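Dye bench notebook, Canton workshop
June 2026
Jucélia Rocha
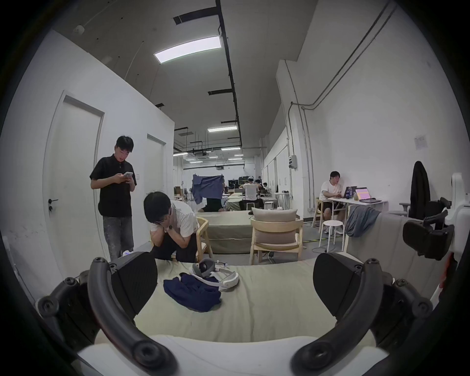 Navy cloth on the sage-green mattress, white headset beside it.

Picking up from the February entry, in which I declared the navy problem solved and underlined it twice. The navy problem has been restored to full health.

Recap for whoever inherits this book. We want a cotton navy that doesn't leave half of itself in the rinse. The Koddale recipe gives a lovely color and then gives it again, to the sink, the gloves and anything pale within reach. The Carrillo order is for napkins. People will wipe their mouths on these. I would like them to leave the table the same color they arrived.

Batch 28 was the Koddale recipe as printed, no salt changes, soda ash at the usual point. Rinse water ran blue through the first seven changes, then a sort of dishwater gray, then blue again out of spite. Rub test on white muslin: strong mark dry, very strong mark damp. I pinned the muslin to the board, where two visitors have now admired it as a print.

Batch 29, half the dye. Less bleed, and also less navy. Carrillo asked for navy. What came out is the color of a school gym short in its fourth year.

Batch 30, full dye, but I left it in the soda bath overnight with the lid on. Better. Rinse cleared at the fifth change. Dry rub nearly nothing, damp rub still a smudge. One corner came out paler where the cloth had floated up and folded over itself, so I weighted the next one down with a glass plate. The glass plate has been in the cupboard labeled "for weighting down cloth" since before I worked here.

Batch 31, overnight again, plate on, and a proper hot soak at the end in place of the lukewarm gesture I'd been calling a hot soak. I checked my old notes: "hot" was whatever came out of the left tap. The left tap is an optimist. This time I used the kettle and a thermometer and went through 4 soaks, ten minutes each, wringing between. Last soak came out clear enough to read the bottom of the bucket, which says MADE FOR FEED.

Rub test on 31: dry, clean. Damp, a faint gray you have to tilt toward the window to find. I tilted it for quite a while. I'm calling it a pass for napkins and would not call it one for a white sofa.

Hand feel is stiffer than I'd like. Could be the cloth, could be leftover soda. I tried a splash of vinegar in the last rinse on one piece and it softened a bit, or I wanted it to. Need to repeat with the pieces marked so I can't tell which is which. Last time I marked them with a washable pen before washing them. I have written NOT THE WASHABLE PEN on the drawer.

Cost. The Clistavska powder has gone up again, and the new tub works out dearer per piece than the cloth itself. I priced the whole napkin run at 2,997 with the old figure, so the extra comes out of our side. The extra soaks also eat kettle time and most of a morning. If Carrillo reorders, the quote changes. If Carrillo asks why, the answer is hot water.

Also noted: the drying line by the back door sags in the middle, and wet pieces slide together and touch. Got a faint stripe on two from this. Clips every hand's width for now. The hook needs moving up, for which we need the long ladder, for which we need whoever borrowed the long ladder.

To do
- Repeat 31 exactly, including the bits that were annoying
- Vinegar test, blind, with thread tags
- Ask Koddale whether their "rinse well" has ever been tried by a person
- Cut more muslin squares, I'm down to the edges
- Take the underlining out of the February entry

Leaving one strip of 31 taped in the south window, half covered with card, to see what the sun does to it. Start of test is today. Please don't tidy it.

Questions about this notebook: ask at the dye bench, Canton workshop
© Canton workshop. Back to top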